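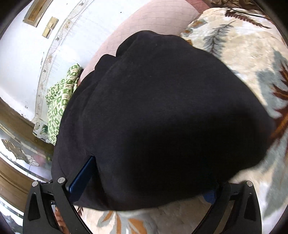
Eluned Eynon maintains that anything black should be folded before it is allowed near a bed, and that a bundle doesn't count as a fold no matter how confidently you put it down. She has been told that a bundle is a fold with the corners hidden. She did not take this well.

The Great Midcombe Bed Sort, October

Welcome back to the page where we empty a bedroom onto its own bed and then need somewhere to sleep. Black cloth on fern blanket, to start. The rest of the day follows in the order it happened, with a line or two for each stop. Some of them have more than two lines. I was tired and the lines got away from me.

The rules haven't changed. Every piece of cloth in the room goes over the bed at some point, gets looked at by a person who is awake, and is then kept, moved, mended or given away. We write it in the notebook. Last year's notebook closed at 398 pieces. Please hold that figure in your mind, as it's the only suspense on offer.

The fern blanket
Cream, with ferns and leaves as big as your forearm in brown, rust-orange and a sort of blue-grey. It went on first to protect the bed from the sorting. By lunch we were protecting the blanket from the sorting with a sheet, and by two o'clock the sheet had been sorted.

The pale pink, with stitching
It has faint lines of stitching in a grid and it goes with the ferns about as well as you'd think. Léonie Pichon says pink and rust are neighbors on the color wheel. I have neighbors too and we don't dress to match.

The black pile
Every house has one. Ours takes in anything dark enough that you have to carry it to the window to learn what it is. Several pieces went to the window twice. One went three times and came back as navy, which started a second pile and an argument.

The navy pile
Dissolved at ten thirty by general agreement. See black pile.

Pillowcases, in theory pairs
I own a great many pillowcases and no pairs. Hefin Harries believes they should be stored inside one another like a set of nesting dolls. He did four that way while my back was turned and it took me until supper to find the fourth, which I had already written down as lost and felt sad about.

The fitted sheets
Pirjo Harju folded the first one standing up, arms out, corners tucked into corners, in the time it took me to find the pencil. She then did it again slowly so that we could learn. We did not learn. The remaining fitted sheets are in the closet in a condition I'd call compact.

The drawer that only opens from the left
Contained scarves. All of them are long, and over the summer they had become one scarf.

T-shirts from events
There was a vote on whether to keep shirts from runs we didn't finish. The motion passed. A second vote, on shirts from runs we didn't start, was postponed so we could eat.

Lunch
Soup on the stairs, with the bed taken and the chairs full of sweaters. Eirlys Craddock pointed out that the kitchen was right there and had chairs in it. She was correct, and she ate on the stairs with the rest of us.

The sweaters from the chairs
Brushed, sniffed, held up to the light for moth holes. The gray one has a hole at each elbow and has been promoted to gardening. The green one has been in gardening for years and is now, after long service, a rag. The rag it replaced couldn't be found, and I suspect it had been asked to leave.

The Dollex boxes
Three of them, the flat kind with a zipper that goes under a bed. The box says it holds a season. It holds a mild one. If you own anything with a hood, plan on sitting on the lid, and plan on having someone else run the zipper while you sit. I use the word plan loosely.

The Voyle sachets
They smell of lavender and, behind the lavender, of a dentist. One per box. Hefin put two in the box with the winter socks and we won't be opening that one until January, with a window up.

The chair, empty
It turns out to be a chair. Green seat, very decent. I'd been thinking of buying one.

Things found in pockets
A bus ticket, a dry leaf, two dollars, a list that said only "ask about the lid." If you know about the lid, please write in.

The mending heap
Buttons, hems, one strap. This went into the basket by the door, where the mending from last year was waiting to greet it. I have moved the basket to the other side of the door so it feels like progress.

The giveaway bags
Tied shut, driven off the same evening before anyone could reconsider. Eluned reconsidered in the car. We were on the bridge by then and there's no turning on the bridge.

Closing figure
393. That's a whole day, five people, a pot of soup and a new zipper technique, for a net reduction I could have managed by leaving one sock drawer open on a windy Saturday. In fairness, more than that went out in the bags. More than that had also come in since last year, mostly by way of me.

Same time next October. Bring your own mug. If you fold fitted sheets like Pirjo, bring your arms as well.

A few notes for people who asked

How to do the black pile without losing your mind: do it first, in daylight, on something pale. Shake each piece out once. If you can't name the garment after a shake, put it on over whatever you're wearing and see which parts of you stick out. Lint comes off better with a damp rubber glove than with the sticky roller, and the glove doesn't run out halfway down a sleeve.

How to wash a big printed blanket: alone, cool, and with the drying worked out in advance. I once hung one over the shower rail and lived for two days with what felt like a houseguest.

Whether you need a notebook: no. I like the notebook. Mine came from Pastum on the high end of Main Street, has squared paper, and was bought for recipes. There is one recipe in it.

Comments

Léonie Pichon
They are neighbors on the wheel, I said what I said. Also the navy pile was real and I was in favor of it.

Hefin Harries
Nesting is a sound method. You were able to find three of the four without help.

Eirlys Craddock
Could we do the kitchen next? I'd like to sit in it. My sister did her linen closet from your notes last year and says the glove works on car seats too, though hers was yellow and left a bit of a mark on the pale ones.

Pirjo Harju
Put the seams on the inside first. Then the corners go by themselves. I can come on a weeknight and show you again, it takes ten minutes.

Eluned Eynon
I've thought it over and I want the blue cardigan back. Does the shop open on Mondays?

Reply from the page
It opens at nine. Take the other road, it has places to turn around.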